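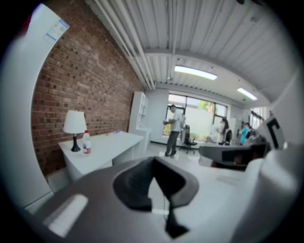 Milagros Soriano respondeu que não acredita nos 3 milímetros de repetibilidade, pelo menos enquanto ninguém publicar o teste completo.

23 out 2024
por Mwende Kirui

Também duvido, e a garra é minha. Fiz 30 pegadas seguidas na bancada da oficina e o desvio foi esse. Só que foi sempre com a mesma peça.

varulico
Trinta é pouco. Faz 116 e volta aqui. A minha começou a abrir folga no eixo depois de uns 5 dias de uso.

Mwende Kirui
Qual eixo? O do dedo ou o do gatilho?

varulico
Do dedo. Troquei a bucha impressa por bronze e melhorou um pouco - resolver, não resolveu.

cabrera_oficina
Discordo dos dois. Folga se compensa no software, a mecânica não precisa ser perfeita. Gastar com bronze num projeto caseiro é exagero.

Milagros Soriano
Compensa se a folga for constante. Se muda com a carga, você calibra de manhã e à tarde já está errado. Vi isso em abril com a primeira versão da Dekura.

cabrera_oficina
A sua tinha mola fraca, não vale comparar.

Mwende Kirui
Vou repetir com peça mais pesada e posto a planilha inteira, inclusive as falhas. Não prometo número bonito.

varulico
Mede a bucha antes e depois.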